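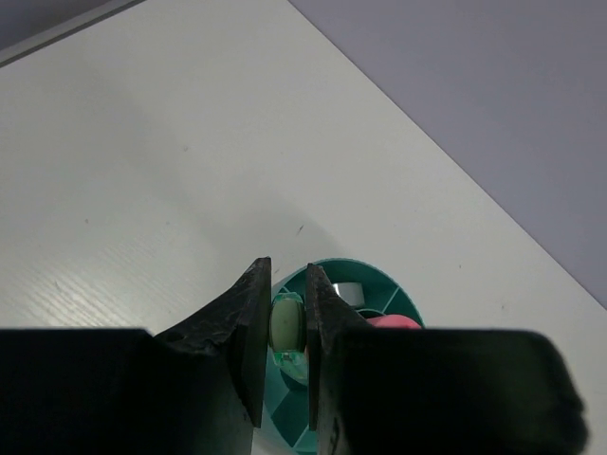
Page last changed: 15 December 2025

Search Flatside Search this site Go

I had been meaning to talk to Aoife Lenihan about desks since March, when she did a short turn at the library in Istley on what she calls "small stuff" and I had to leave before the end to catch the Gravenport bus. She was very good and I only got the first half, so when she said I could come over and have the rest of it at her table, with tea, I said yes before she'd finished the sentence.

Small stuff, in Aoife's book, is anything on a desk that you could lose under a postcard. Caps, clips, rubbers, bits off the ends of pens, spare leads, the little rollers and reels that belong to something or other. She ran the stationery counter at Ó Riain for 33 years and has been sorting out other people's desks ever since, mostly for friends and then for friends of friends, and now for anybody within reach of the bus.

I asked her where she starts. I was expecting the drawers.

"The table top," she said. "Always the top. People want to do the drawers first because they feel guilty about the drawers, but you can't see a drawer when you're working. You can see the top all day long. I take the lot off, give it a wipe, and then things come back on one at a time and they have to be going somewhere."

Where they go, if she has her way, is a round pot with divisions in it. She is very keen on these! The one we had between us is teal, with ribs running in from the rim so that the inside is cut up like a cake, and she had been dropping bits into it while the kettle was on. I said I'd always thought of pots as being for pens.

"Well, they are, if you want them to be. But a pot full of pens is a pot you only look into when you need a pen, and there's always fluff and a drawing pin at the bottom. With the wedges you can give each little thing its own slice. And because it's round there's no front to it. You can turn it about and see what you've got. A square tray has corners, and I've cleaned enough corners, thank you."

She likes them low enough to get two fingers in. This came up several times and she made me try it with a mug of pencils from her kitchen (I have fairly ordinary hands and I still couldn't reach the bottom without tipping it). Her rule is that if you have to tip it out to find something, it's too deep, and the thing you were after will be the last to fall.

We got on to colour, because I'd noticed how many of her bits and pieces were pale green or pink or some other ice cream sort of shade. I wondered if that was taste or method.

"Bit of both. I like pink, I'm not going to pretend. But if you've a white table, which I do, then white things vanish on it. You put a white cap down and look away and it's gone. Something pink, you'll find it again with your glasses off."

I have a white table too. I've been blaming the cat. 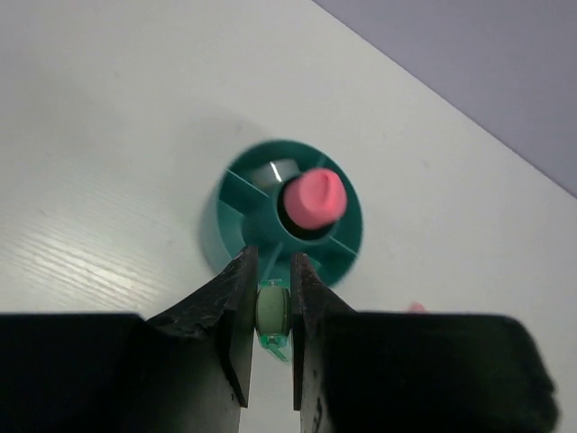

"The other thing about a white top," she went on, "is the glare. Everyone buys them because they look clean, and then they put them by the window and spend the afternoon squinting. I'd sooner have the desk side-on to the window and the pot on the side away from your writing hand, so you're not throwing a shadow over whatever you're looking for. You'll want to try both ways. I had one lady in Gravenport who swore by having hers dead in the middle, and she got on fine, so there you are."

I asked whether she minded when people ignored her advice. She laughed for quite a long time.

"At the counter I used to sell somebody a lovely set of dividers, and four weeks later they'd be back for another set, and I'd say what happened to the first, and they'd say oh, it's full. Full! Of what? It was full of receipts. You can't mind that. You'd never get to sleep."

Receipts, for the record, are not small stuff. They go in an envelope. Batteries have their own place too, and so do keys, and she would like it known that a plaster is a bathroom item and has no business with the paper clips.

She doesn't believe in labels on anything this size. I'd brought my own label maker along to show her, rather proudly, and she turned it over a couple of times and handed it back. "By the time you've typed it out you could have put the thing away. And then you change your mind, and you've got 'ERASERS' stuck on something full of map pins, and you'll never scrape it off." What she does do is keep the same sort of thing in the same slice for a good long while, until your hand goes there by itself.

So how long does a whole desk take? Her answer is 30 minutes for the top and as long as you like for everything else. She sets the oven timer. When it goes off she stops, even if there are things left lying about, and has a biscuit and looks at what's left. She says the stuff that's still out at the end is usually the interesting part: it's either what you use every day, or what you've been moving from place to place for years without once picking it up on purpose.
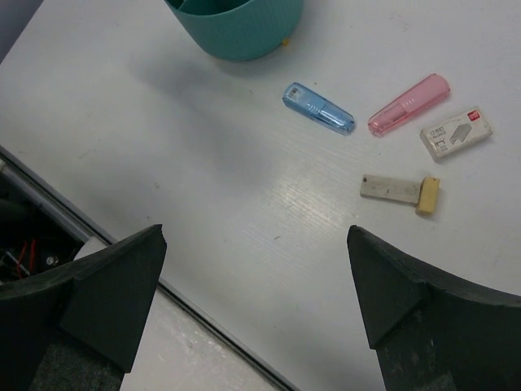

Desks & Drawers

That brought us to correction tape, on which Aoife has views. She thinks most homes have too many on the go at once. One runs a bit stiff, you buy another, the stiff one stays, and before long they're all rolling round together and you pick up the wrong one every time.

"Try it on a bit of scrap. If it drags, wind it on with a pencil point and try again, and if it still drags, out. Don't be putting it back in for luck." She likes the ones with a see-through case, in blue or pink or whatever you fancy, so you can tell how much is left on the reel.

And staples stay in their box. She was firm on this. I have mine loose in a jam jar and she actually put her cup down. "They break up! You'll have little strips and then halves of strips, and you'll get one under your nail. The box has the size printed on it, and you need that when you're standing in the shop. Doesn't matter if it's gone a bit grey at the corners." If the box won't fit in the pot it can sit beside the pot. A box of 2000 lasted her most of a decade at home, she reckons, and she staples more than most people.

I wanted to know what she'd say to somebody who has no pot with wedges and isn't about to buy one. Egg cups, she said, straight off. Put them on a saucer so they move as one. A muffin tin if you've a big desk, though it rattles. She once did a whole sewing table in Istley with the inside of a chocolate box, and it's still going.

We finished the tea and I asked for one last thing, something I could do that evening without any kit at all. She thought about it, moved the staples a bit further from her saucer, and told me to go home and find every rubber I owned and keep the two best.

I found eleven, and one of them was shaped like a strawberry. I've kept three.

Flatside, Istley | Contact us | © Flatside 2025 | Back to top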